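When Your Gripper Pads Stop Agreeing: Finding and Fixing a Drifting Finger

So you're folding T-shirts with a hand-held gripper, everything's going great, and then one Wednesday the left finger starts landing a hair ahead of the right one and half your folds come out crooked. That was me in September! I blamed the shirt, then the software, then my own wrist. The real culprit was a set screw in the left joint that had backed out just enough to let the pad swivel under load. If your folds have gone lopsided, here's how I tracked it down, and how you can too. 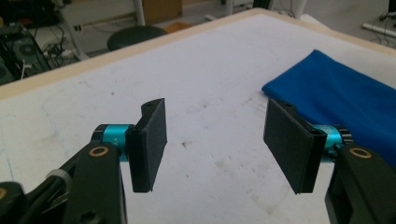

Posted by Nneka Afolabi in Workshop Notes | 20 comments

First, the symptoms. My log from that week had 71 fold attempts in it, and 43 of them were marked bad. Most of the bad ones were the same kind of bad: the gripper closed, caught the top layer on one side, and skated right over it on the other. On a rigid object you'd never notice, but fabric doesn't forgive a twisted pad.

Before you touch anything, power down the motor side if your unit has one and keep your fingertips out of the gap. Domingo Vergara, who shares the bench with me, got a nasty pinch from a linkage that sprang shut while he was poking at it. He's fine (he complained for a week), but please don't repeat the experiment.

Step 1: Get the fingers over something plain

Open the gripper all the way and hold it over a flat, light surface. I use a white board. Dark pads against white are so much easier to judge than dark pads against a busy table, and you want to be comparing the angle of one pad with the other. Don't panic if they look a little different from where you're standing — perspective will fool you every time, so check from both sides. 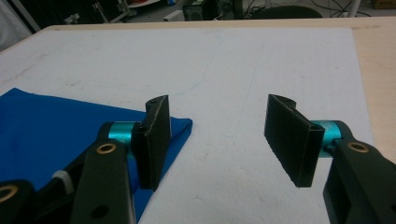

Fingers open over the white board, with the blue cloth off to the left.

Step 2: The wiggle test

Pinch one pad by its outer edges and twist it gently around the teal joint. Then do the other. They should feel the same, meaning stiff. My right one wouldn't budge. My left one moved with a tiny click, and I may have said a word I won't type here. Check the bushings while you're in there: rock each arm link side to side and feel for slop. Mine were okay, so I left them alone.

Step 3: Clean, then tighten

Back the set screw all the way out. Wipe the threads, wipe the hole, and let everything dry. Put one small drop of medium-strength threadlocker on the screw (I had a tube of Prokopenko in the drawer) and run it back in until it's just snug. Close the gripper slowly on a strip of cardboard so both pads sit flat against it, and tighten the rest of the way while they're pressed there. Now the cardboard is doing the aligning for you!

Leave it overnight. I know, I know. I tried it after lunch on my first go and the pad was loose again by four.

Step 4: Try it on fabric

Lay a T-shirt out flat, collar away from you, and bring the open fingers down over the chest. Go slowly and stop just above the cloth. Look at the two tips: are they at the same height? If so, lower, close, lift a little, and see whether both pads have hold of the shirt. Do it again on a sleeve and again on a hem, where the layers change thickness.

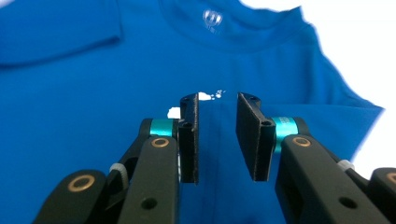
Pads just above the shirt, below the collar.

I did 59 practice pinches the next morning and the pad didn't shift once. I've also put a dab of paint marker across the screw head and onto the joint, so if it starts to turn I'll see the line break before my folds go bad again.

If yours still slips after all that, take the screw out and look at the threads with a magnifier. Stripped ones won't hold no matter how much goo you use, and you'll need a new joint. Let me know in the comments how it goes, especially if you've found a threadlocker that sets faster.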